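Rarix, week three

I spent Saturday rerunning the handheld demos through Rekix with the new filter turned on. The old version kept every clip where tracking held from start to finish. The new one also drops clips where the gripper sits idle for more than 2 seconds, which took us from 537 clips to almost 400.

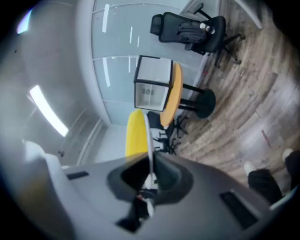 Training takes the same settings as before, 50 epochs on each set. On the pick task the filtered policy hesitates less before closing. On the placing task I can't see a difference yet, and I only ran 3 seeds, so I wouldn't read much into it.

The wide lens still gives Rekix trouble near the rim. I cropped the outer ring for one run and lost accuracy, so I put it back. Next I want to try the idle cutoff at half a second and see if placing moves at all.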